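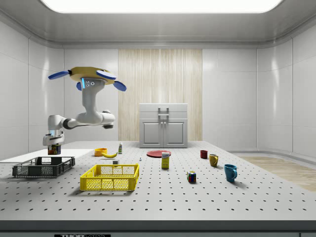

Posted by Adhiambo Khaemba on a Thursday, filed under Robots, Slow Projects

I promised my sister I'd write up what I do all evening with the door closed, so here goes (hi, Rasha!). I am still collecting examples for Felix, which is the name we gave our little learning program, and all of it happens in simulation. The can goes in the black crate. Then everything gets shuffled, and the can goes in the black crate again, and on we go until my tea is cold.

We're at 443 good runs now, which felt like a huge number until Tahsin reminded me how many of them are nearly the same run. He's right, of course. I had gotten into a groove and was coming at the can from the same side every time, and a program that learns from me learns my lazy habits too! So this week I made myself do 11 runs with a different approach each time, and threw out two where I bumped the rim of the crate.

The mugs, the banana and the Rubik's cube stay on the table even when the job is only about the can. I used to clear them away because it looked nicer, and Felix got confused the moment a mug showed up. Clutter is part of the lesson, I guess.

Next up is the yellow crate, with three new instructions that Obed wrote out for me. I keep wanting to start with the banana, but he says cans first, so cans it is, at least until the weekend.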